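**Workshop notes: the two-arm cell at Bruvstead**

The two-arm cell on the back bench has been running the cloth task since the last newsletter. The task is to fold a small striped mat in half, side to side, with one gripper on each end. The control software is Plaromura, on the shared workshop PC.

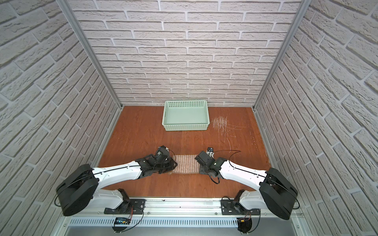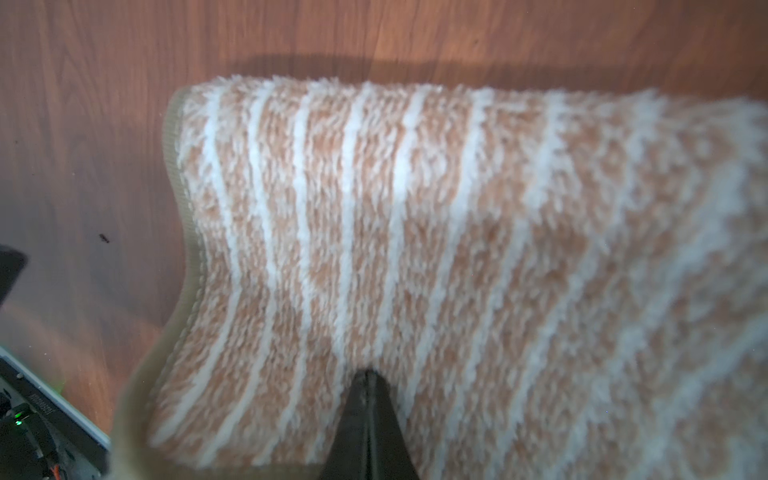

Most of the time this month went into the grasp. Cloth with a pile hides its own edge from the depth estimate, and the original routine closed the fingers too high and came up with a few tufts. The current routine drives the fingertip down until motor current rises above a threshold, backs off 2 mm, and then closes. The threshold is set per arm. The left arm reads higher than the right at the same load, and swapping the wrist motors did not move the difference to the other side, so the cause is upstream of the wrist. The left driver board is next to be tested.

Home position for the right shoulder is now 1,437 encoder counts. It was 1,409 before the bracket was taken off and refitted. If you load a config file saved before that change, the right arm will sit slightly low and may touch the floor panel on the way in. Old files have been moved to a folder named "pre-bracket". Please leave them there.

Cabling remains the weak point. The upper cable on each arm needs enough slack for full wrist travel, but too much slack catches on the gripper when the arm is drawn back. The Prisero clips we tried let go after a few sessions. Hook-and-loop ties are holding for now. Check them before you power up, and retie any that have slid toward the elbow.

Other items:

- The rail bolts were retightened with a torque wrench. Do not use the long hex key on them.
- The Hung power supply trips if both arms are enabled in the same instant. Enable left, wait 4 seconds, then enable right.
- Wrist camera exposure is locked. Automatic exposure made the light stripes wash out and the edge finder lost them.

The next change is a softer fingertip pad, to be cast in silicone once the mold is printed. Bench time for the cell can be booked on the usual sheet through November. Log any current trip with the arm, the joint, and the config file name.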